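Jister 料箱抓取套件评估:中期进展报告
提交给:Orvokki Peltonen(Salem 项目办公室)
执笔:Esko Kallio
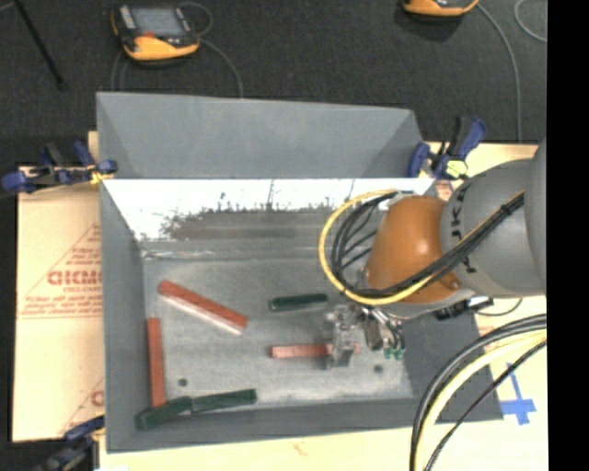 Orvokki,先说结论:这一期的进度比我们开春时敢写进计划的要快,我自己写这份报告的时候心情很好。按照资助协议,我们要在秋天之前回答一个问题:Hastatum 出的 Jister 套件,能不能让 Salem 这样的小车间在不请外部集成商的情况下,自己把散放工件的料箱抓取跑起来。现在还不能给最终答复,但已经能讲出不少具体的东西了。

一、这一期做了什么

套件是六月到的,Veikko Vuorinen 和我拆箱、装机、接线,第2天下午就让机械臂按照教学程序动起来了。说明书写得比预想的好,特别是手眼标定那一章,一步一图,连我这个平时只管机械部分的人也能照着做完。唯一卡住的地方是夹爪固件版本和控制器对不上,Hastatum 的技术支持当天就把新固件发了过来,之后再没出过这个问题。

试验台的布置我们改过三轮。最早料箱直接放在台面上,机械臂插得深一点,手指蹭到箱壁,整个箱子就会跟着挪,标定随之作废,半个上午就没了。后来干脆用夹子把箱子固定住,土办法,但非常管用!Veikko 本来想加工一套定位块,我劝他先等等,因为料箱的型号下半年可能还要换。

工件暂时用的是红色和深绿色的长条块。大家都知道这和 Salem 车间里那些带油的支架差得远,不过这个阶段我们想先把几何问题和表面问题分开看:长条形状会斜躺、会贴壁、会互相压住,该有的麻烦它基本都有。箱子则是一开始就用金属的,反光和磨痕一个都不躲。

二、数字

到本期结束,一共记录了1,380次抓取尝试。每次尝试都存了深度图、规划出的抓取位姿和夹爪反馈,Raili Tikkanen 每周把失败的那部分逐条看一遍,给它们归类。她的分类表已经长到11类了,我当初以为五类就够。

这里先不给总成功率。前后三轮布置条件不同,混在一起算出来的数没什么意思,我不希望它被抄进别的材料里去。最终报告会按布置分开列。

失败的大头,Raili 归纳下来是两种:

贴壁。工件长边紧靠箱壁的时候,手指没有地方下去。套件自带的规划器会老老实实报告“无可行位姿”,然后停下来等人。停得很规矩,但总归是停了。

内壁反光。箱壁亮的地方深度图会出现空洞,规划器有时把空洞当成可以通过的空间。我们换了灯的角度,情况明显好转,不过早上和傍晚仍然不一样,窗帘的事后面再说。

三、我们对套件的看法

喜欢的地方真不少。示教器上的流程编辑界面清楚,Salem 派来试用的两位操作员没学过编程,一个上午就能自己改放置点的顺序。急停之后的恢复流程也做得漂亮:系统会先问夹爪里有没有东西,再决定退回哪一个安全点。以前我们自己写的程序从来没有做到这么细。日志也值得表扬,纯文本,字段名看得懂,Raili 直接拿去做统计,没有花时间写转换脚本。

不太满意的有三处。第一是线缆,腕部要走的线太多,套件只配了几根扎带,没有像样的护套。手腕转到大角度时线圈会甩开,我们只好在程序里把最后一轴的范围收窄,可用的抓取姿态也就少了一截。第二,手指的备件只能成对购买,而磨损多半集中在一侧。第三,中文界面的翻译还有几处前后不一致,“释放”和“打开”在不同页面上指的是同一个动作,操作员问过好几次。

这三条都已经反馈给 Hastatum。线缆那一条他们答应在下一版里改,并且愿意先寄一套试制的护套给我们用。

四、和 Urance 方案的对照

您上次来信问过,为什么不同时测 Urance 的那一套。我们和 Urance 的 Lucienne Leblanc 谈过两次,对方很坦率:他们的产品按整站交付,安装和调试都由自己的工程师完成,与“车间自己动手”这个前提不一样。她同意我们用同一批工件、同一种料箱到他们的展示间去跑一天,结果作为参考附在最终报告后面,不参与评分。我觉得这样安排很公道,也能让 Salem 那边看到多花钱能换来什么。

五、经费

本期支出在预算之内。夹子、灯具和工件加起来没有花掉多少,最大的一笔是控制器的延保,这一项在申请书里已经列明。差旅费还剩得比较多,因为 Urance 的那次测试推到了下一期。如果您同意,我想从差旅里划出15%,用来多买一对手指和一块遮光窗帘。窗帘听起来不像研究设备,可西晒那两个小时的数据眼下基本用不上,早点挂起来早点省心。

六、下一期计划

先把贴壁的问题啃下来。Veikko 有个想法:夹爪先用指尖把工件从箱壁边上拨开,再重新拍照、重新规划。他在仿真里跑过,动作看着笨笨的,但我很喜欢,下周二就上真机试。

然后换成真实工件。Salem 答应提供一箱报废的支架,带油的和清洗过的各一半。Raili 已经在改分类表,她预计“打滑”这一类会从角落里的一小行变成一整页。

九月请两位操作员再来一次,这回由他们从空台子开始装,我们只在旁边看,不伸手。这是整个项目里我最期待的一次试验,也欢迎您到现场来。时间定下来以后我会另外写信。

附件里有分类表的当前版本和三轮布置的尺寸草图。草图是手画的,有几处标注我后来改过,以红笔为准。

Esko Kallio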